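Gripper trials: frequently asked questions
Last updated May 22, 2026

What is being compared?
Two sets of fingertips for the Gretine hand-held gripper. One is the plain moulded finger that comes in the box. The other is the Disell textured pad, fitted to the inner face of each finger. The gripper body stays the same for both.

How many grasps are in the trial?
The full set is 4,000 grasps. The first 1,000 were done in February with plain fingers only and are kept as the baseline. The rest are shared between the two types.

Where are the recordings made?
In ordinary homes in Tunstall and Platside. We ask people to leave a room much as it is. Bench recordings are used for calibration and are stored in a separate folder.

Which objects are on the list?
There are 109, mostly small household things: cutlery, pegs, socks, jewellery, pens, packets. Anything sharp or heavier than the rated load has been left out.

Can I use one gripper, or do I need a pair?
Either. Tasks marked with a 2 on the sheet need one in each hand. If you are working alone with a single unit, skip those and go on to the next number.

Do I have to recalibrate after changing the pads?
Yes. The pads change the closed position, so the opening width will read wrong until you run the short calibration again. Close the fingers fully, hold, then open them fully. Do it twice if the first reading looks odd.

Why are thin, flexible objects listed separately?
They gave the most trouble in February. A cord or a string of beads changes shape as you lift it, and the plain fingers often let it slide out sideways. Bracelets are now a group of their own - cord, beaded and plain string - and are picked up from a soft surface such as a bed as well as from a table. Close across the strand with the middle of the pads, not the tips.

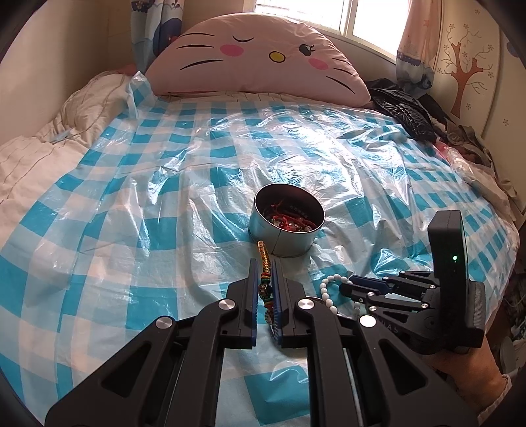
Does a shiny or crinkled surface spoil the tracking?
It can. Reflections move as you move, and the tracker may take them for fixed points. Keep some patterned cloth or wall in view and avoid fast turns. If the position jumps, mark the take as doubtful and carry on.

How do I send in my recordings?
Copy the whole session folder, including failed grasps, and fill in the pad type on the cover sheet. Sessions with no pad type can't be used.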